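Two arms and an empty basket: trying out the Plekar kit

Regular readers will know I have been curious about the Plekar bench kit ever since Ciarán Nic Giolla brought the brochure along to our July meetup in Westville. Well, the Sukanwood makerspace has one on trial now, and they were kind enough to let me spend a good part of Monday with it. You get a pair of arms on an aluminum rail, and the whole lot sells for $1,643, which I thought was quite fair once I'd priced up the parts on my own – and I did, over two cups of tea.
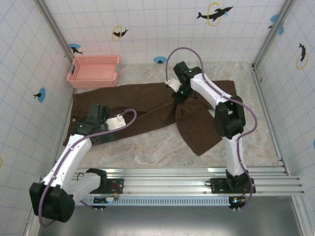
The Plekar pair at work on a brown cloth, dolphins looking on.

Cloth is a hard thing to ask of any robot, and a good test of whether you'll enjoy owning this one. Ciarán favours starting with heavier fabrics, and I'm inclined to agree. A ribbed cloth like corduroy gives you something to look at on the close-up view while you're learning how much to grab, and the crosshatched pads on the green fingers are worth a look too.
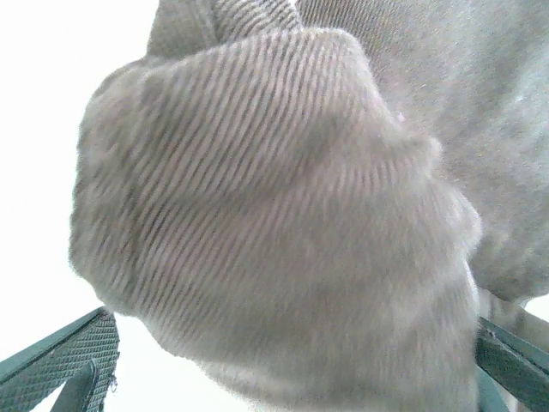
Booking a turn

The kit is free to members for the length of the trial, in sessions of 63 minutes (don't ask me, it's the booking software). Bucur members are welcome as well. Doors open at 10, and please do bring a favourite old shirt or tea towel!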